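Grorau Keeps Tidying Robot in the Shop Another Season

Grorau said in August it will hold off on home trials of its tidying arm and keep practicing with colored plastic blocks on a wooden board. 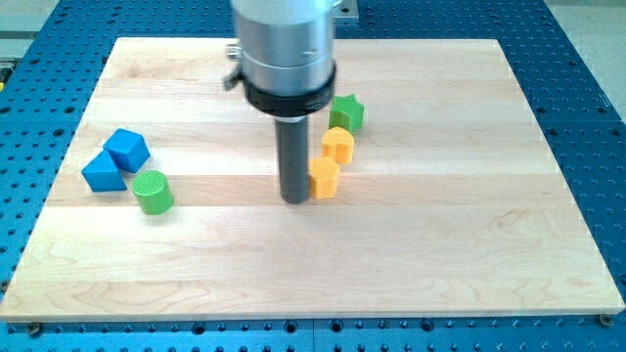
Yamuna Kamath said a machine that can push a block around still has a long way to go before it can clear a kitchen counter, and that she would want to see it cope with forks, wet towels and a dog before paying for one.

The company does not dispute that. Its engineers set the arm 300 sorting runs this summer, using simple shapes such as stars, hearts and cylinders. It needed human help in 19 of them. Most of the trouble came when blocks were touching and the arm moved both at once.

Shop-floor work may come first. Bembridge, which packs small hardware parts, plans to try two of the arms on its night shift, lining up loose pieces before they are boxed. Staff there will still do the boxing and check each tray by hand.

A home version, called Pomico, has no price or release date. Grorau said it would need to handle soft and breakable things, and to stop safely when someone reaches in. Menon, a cleaning firm that had asked for a trial in two rental apartments, has been told to wait until next year.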